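Robotics Club – minutes, April meeting

Minutes by me, Darcy Sutcliffe, because I was last in the door again. Started 7.15 pm, wrapped up when the biscuits ran out.

Folding project
We're up to 1747 recordings in the Urneo folder, which is more than I thought we'd manage this term! Liang went through them and reckons 48 need binning. Agreed to keep going with denim, as jackets are still giving us grief – sleeves mostly. Everyone doing jackets, please begin with them rumpled on the bed and keep both grippers in play.

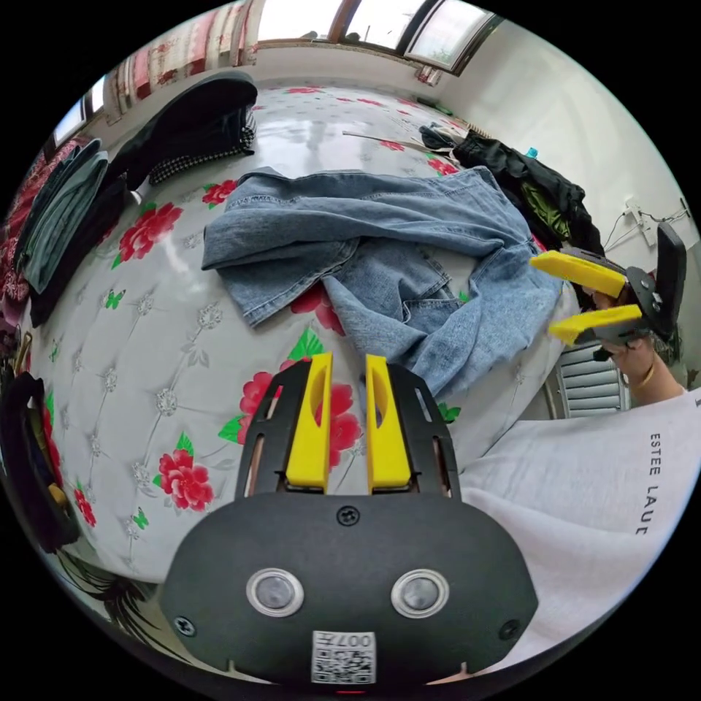
Denim jacket on the peony bedspread, two grippers on the job.

Long chat about whether to lay the sleeves in first or the hem up first. I like sleeves first, Liang doesn't, and we went round in circles for a bit. We'll try both and compare at the next meeting. Jeans are going much better, so they can drop down the list once the current lot is labelled.
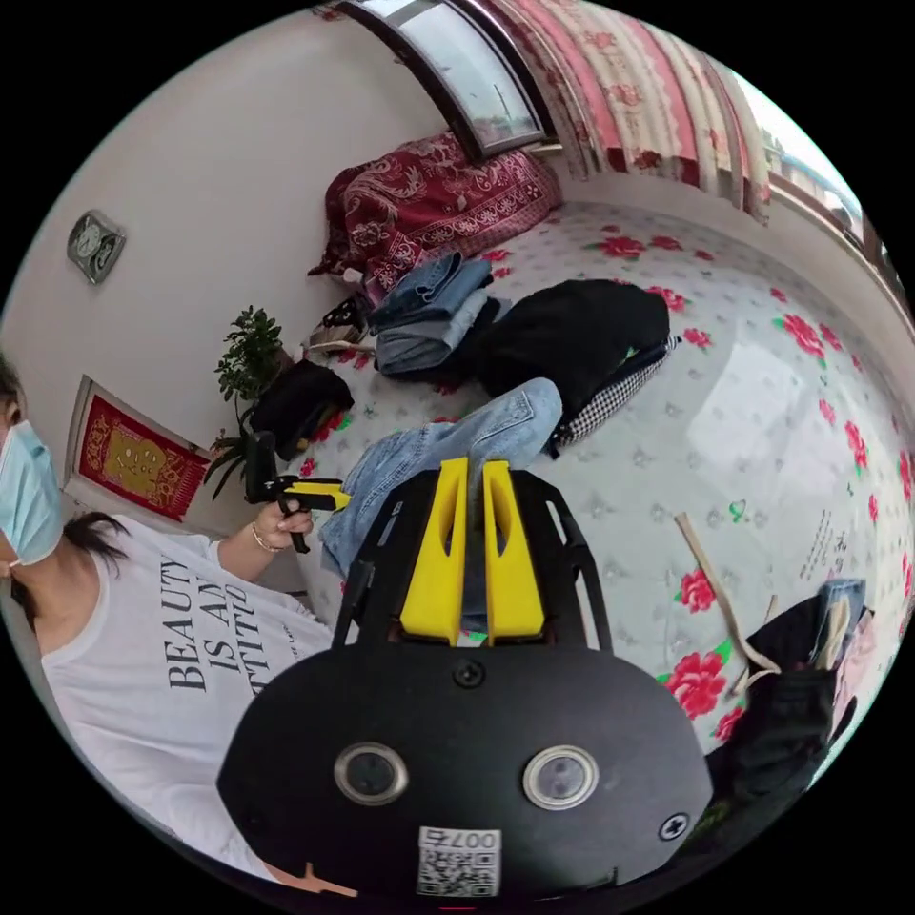 Page 2

Kerkance Cup
Entries close before our next meeting, so I'll get the form in (yes, I've written it on my hand). We're going in as Team Hundine, same as last year. The demo has to include one garment the judges pick, which made a few of us go quiet.

Money
There's $800 left. Agreed to spend some of it on storage drives and hold the rest for travel to the Cup.

Other bits
Please name your files properly – "jeans final final" is no colour, no date, no help to me at all.
Liang to bring the labelling sheet next time. I'm on biscuits.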